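Home / Food / Interviews

Cristóbal Ledesma on 19 years of selling tamales in Mellmont
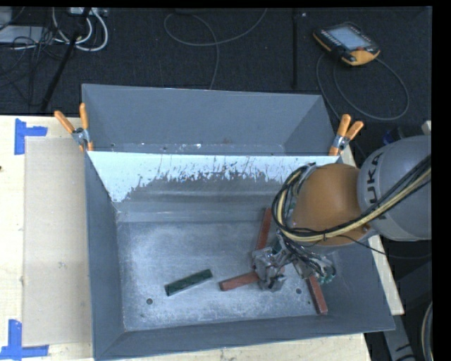 STREET FOOD

Cristóbal Ledesma starts work at 2 a.m. By the time the first buses reach Mellmont, he has 400 tamales steamed and packed, and on a Saturday they are usually gone before ten.

He learned the recipe from his uncle, Vicente Carrasco, who sold from a bicycle cart. "He used lard and so do I," Ledesma says. "I tried oil one January. People tasted the difference and told me so."

The corn comes dried from a mill in Tririne. He soaks it with lime overnight, rinses it twice and grinds it himself. Two fillings never leave the menu, pork in red chile and cheese with green pepper. A third changes with the season - squash blossom in summer, beans in the cold months.

"The masa has to float," he says. "Drop a little in a glass of water. If it sinks, keep beating."

His biggest order was 2,000 for a town fair, made over three days with four cousins. He would not do it again. "My hands hurt for a week."

Prices went up last year, mostly on account of the husks, which now cost him 32 percent more. Regulars grumbled a little and kept coming.

Ledesma is at the corner by the Mellmont bus station every day but Monday. Bring cash.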